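Daltska Membership Office
Minutes of the operations meeting, 2023-09-06

Present: Sem Van Loon (chair), Amber Groen (minutes), front desk lead, bookkeeping, member services.
Apologies: Plasero account manager, who sent written answers to our questions. These are covered under item 3.

1. Minutes of the last meeting
Accepted with one correction. The label stock for the mail room was ordered from Hedlund, and the earlier minutes gave Dustis. Amber has changed the file copy.

2. Receipt printers at the front desk
The front desk lead reported that the older receipt printer is still cutting the paper too early when a long receipt is printed. The last line, with the member number on it, ends up on the next slip. Cleaning the cutter did not change anything. A new driver was installed on the left-hand computer only, and that one has been fine so far. The other computer still has the old driver.

Sem asked why both were not updated. The second computer also runs the label program, and the front desk did not want to risk it in the middle of renewals. Agreed to update it after closing, with the label program backed up first.

There was a short discussion about whether to print receipts at all. Member services said most people are happy with an email, but those paying cash nearly always ask for paper. We will keep printing for cash payments and ask everyone else which they want.

Action: front desk lead to update the driver and report back by email.

3. Label printer replacement
Two quotes were received for a thermal label printer to replace the one in the mail room.

Hedlund quoted $684, with a starter box of labels and delivery included. Plasero quoted a lower price for the machine, but labels are extra and it only takes their own rolls. Bookkeeping had worked out the cost over a year at our present use and found the Plasero machine would cost more by the end of it.

Plasero's written answers were read out. They confirmed that other rolls will not be recognized by the printer. They offered $2 off each roll if we order 300 at a time. Bookkeeping said that is far more than we can store, and old thermal labels turn gray on the shelf. Member services asked if the discount could apply to smaller orders. Sem had already asked and the answer was no.

The Hedlund machine prints more slowly. Amber did not think this mattered, as labels are mostly run in the afternoon when the mail room computer is free. The February renewal mailing is the only time speed has been a problem. 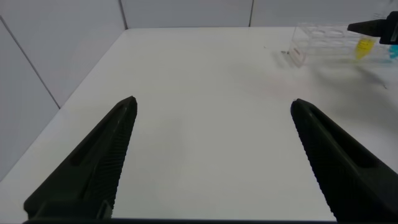 It was also noted that the Hedlund machine connects by USB or network cable and has no wireless option. The mail room has a spare network socket behind the cabinet, so no new cable is needed.

Agreed to accept the Hedlund quote. The old printer will be kept as a spare until after the February mailing and then recycled.

Action: Sem to sign and return the quote. Amber to tell Plasero.

4. Envelopes and paper stock
We have some 4000 window envelopes left with the old return address. They were bought before the move. Three choices were talked over: throw them out, cover the address with a sticker, or use them for internal mail.

Stickers were tried on a small batch. They look acceptable if put on straight, but it is slow work and the front desk has no time for it. Member services pointed out that mail to the old address is still being forwarded, though the forwarding order runs out soon and returned mail would then be lost.

Agreed to use the old envelopes for handing papers to members in person and for internal mail. Nothing with the old address is to be posted from now on. New envelopes will be ordered from Dustis in the same size so that the letter template does not have to be changed.

Bookkeeping asked that the order be placed under the stationery code and not under postage, as happened last time.

Action: bookkeeping to place the order. Amber to check the proof of the return address before it is printed.

5. Member database
Member services has started removing duplicate records. The usual cause is a member who joins again with a new email address when they could have renewed. The software offers a merge button, but merging keeps the newer join date, and this affects the discount for long-standing members. For now the older record is being kept and the new email address typed in by hand.

Sem asked whether the software company knows. A ticket was opened and closed again without a proper answer. Member services will reopen it and attach screenshots.

It was agreed that no one should use the merge button until this is settled. A note will be put on the login page for staff.

Action: member services to reopen the ticket. Amber to write the note.

6. Renewal letter
The draft was passed around. Changes requested: move the payment deadline to the first paragraph, take out the line about paying by check at the old office, and use a larger type size for the member number. Bookkeeping wants the bank details on the front page. Member services would rather have them on the back with the form. Left open. Amber will make both versions and send them out for comment.

7. Any other business
The laminator is jamming again with the thicker pouches. Please use the thin ones until it has been looked at.

The key to the stationery cabinet is missing. The spare is with Sem.

The date of the next meeting will be sent by email.

Minutes taken by Amber Groen.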